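Encyclopedia > Household > Bags and Carriers > Tote bag

Tote bag

A tote bag is a large, mostly open bag with two parallel handles that come up from the sides. I've been keeping this entry going since May, and I still get letters about where a tote stops and a shopper starts. My rule is simple enough: if it has a zipper all the way across, I file it somewhere else (Hwa-young Ha disagrees with me, and she's welcome to write her own entry!).

The word "tote" meant "to carry" in American speech long before anybody hung it on a bag. Canvas ones were sold for hauling ice and firewood, and people soon worked out that they'd carry pretty much anything – groceries, library books, a bag of snacks for the train.

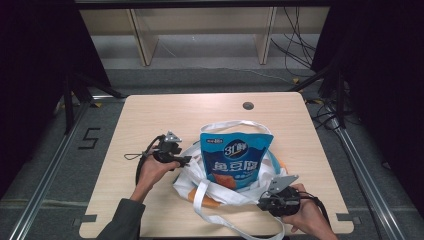 Page 84

Cotton is the cloth most people picture, and it comes in a lot of weights. Light cotton folds down small and wrinkles if you so much as look at it. Heavy canvas stands up by itself and takes forever to dry. I own more than 84 of them now, mostly from shops and book fairs, and my favorite is a plain one from Brovetti that has been through the wash more times than I'd like to admit.

Handles are where a cheap tote usually gives up. The better makers sew a square with a cross inside it where the strap meets the body, and the load gets spread over more of the cloth.

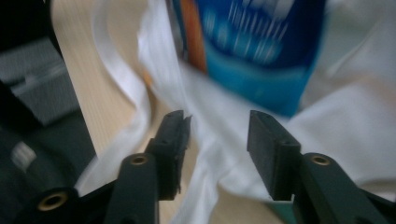
Joon-young Yoo, who used to sew for Byun, told me she'd rather see one good square than a whole row of fancy stitching, and I'm with her on that – my old Rellell bag went at the strap with a melon in it.

Printing came later and changed everything, as far as I'm concerned. Once shops could put a name on the side, the bag became something you kept.
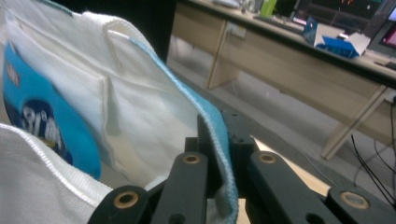 Can you wash a cotton tote in the machine?
Most plain ones can go in cold and then hang to dry, though they may shrink a little the first time.

Related entries
Canvas
Drawstring bag
Drirmont basket
Grocery sack
Satchel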